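Chapter 7
Repeats: How Pattern Covers a Surface

After reading this chapter you should be able to find the repeat in a printed or woven cloth, tell a block repeat from a half-drop, work out how much extra fabric a large repeat will cost you, and explain the bill to a client without leaving by the window.

7.1 One square, many times

Most patterned cloth is the work of a designer who drew one small area and a machine that did the rest. The small area is called the repeat. Everything else on the bolt is the same drawing again, and the skill lies in keeping you from noticing for as long as possible.

Checks make no such effort. A check is happy to be caught repeating itself, and has been wearing the same outfit to work and to picnics for centuries. In a woven check the colored threads run both ways, and where they cross you get the middle tone for free. In a printed check somebody has to pay for it.
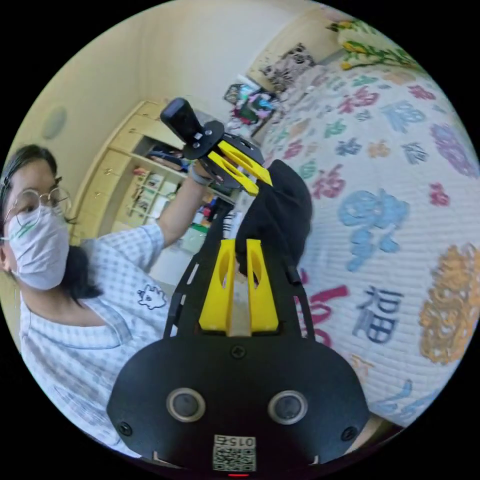
Figure 7.1 A light blue and white check on a short-sleeved shirt with a V-neck.

Small checks forgive a great deal. If the side seam is off by a thread or two, only the person who sewed it will ever know, and that person will look at nothing else. Enlarge the same check to a repeat of 5 inches and the seam becomes the first thing anyone sees. This is why cheap shirts so often come in small checks and why cheap curtains in large ones look as if they had been hung during an argument.

7.2 Does a stripe count?

We have put stripes in this chapter, and the decision has its critics. The repeat of a stripe is measured across the cloth only. Along the length there is nothing to measure, and a cutter can start anywhere.

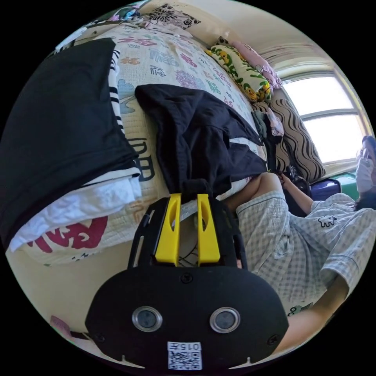

But a stripe isn't a pattern, it's just a line with company, one student objected when we taught from a draft of these pages. The point is a fair one and we have lost sleep over it, though less than we lost over the index. Our answer is that a stripe must still be matched at the seam, and anything that must be matched at a seam belongs in Chapter 7.

7.3 Motifs that have a right way up

A dot can be turned upside down and nobody's feelings are hurt. A tree, a teapot or a written word can't. Designers call such motifs directional, and they settle the question of which way the cloth must run before you have picked up your scissors.
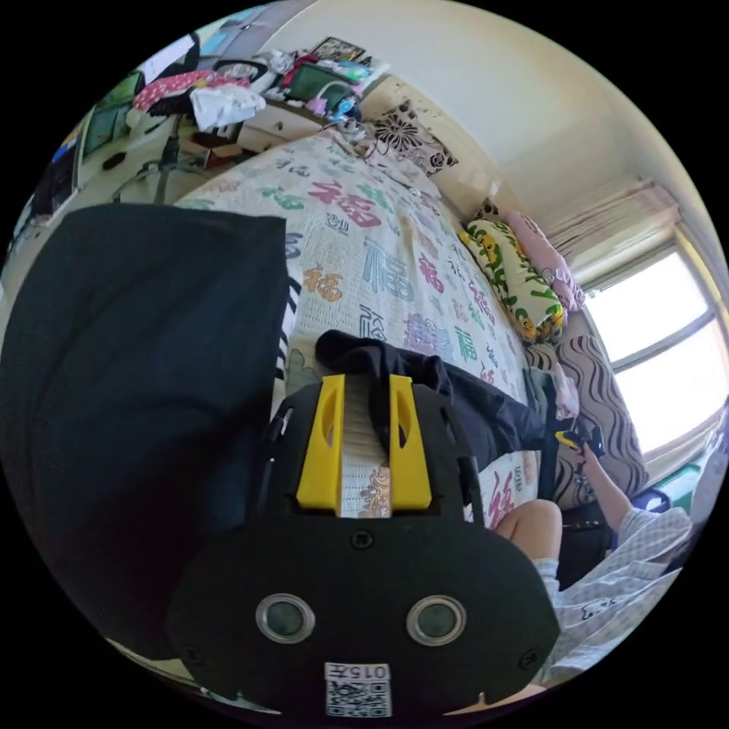

Figure 7.3 Cream bedspread printed with the character 福 in several colors and sizes.

Varying the size of a motif is an old trick for hiding the repeat. The eye goes looking for a twin, finds a larger cousin, and gives up. The Rikari sample book, which we use in the exercises, has a print that spreads its motifs over 12 inches before starting again. Most students guess less than half that.

Written characters bring one further difficulty. Turn them 90 degrees to save cloth and you have saved cloth, and everyone who can read will spend the evening with their head on one side.

7.4 Contrast

A pattern also needs some difference between the motif and the ground. With enough of it, even a very small figure will hold its own. With too little, you have an expensive plain.

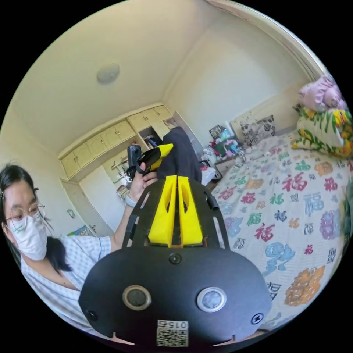
Figure 7.4 Strong contrast at small scale: black printing on a white sticker, against a black ground.

Before you begin

Have ready the Grorkard cutting chart from the back cover, a tape measure, and up to 5 scraps of patterned cloth, none of them belonging to anyone you live with. Mark one full repeat on each scrap in pins. If you can't find the repeat, try a larger scrap. If you still can't find it, check that the cloth isn't plain, then go on to Section 7.5, where the Correia half-drop is waiting.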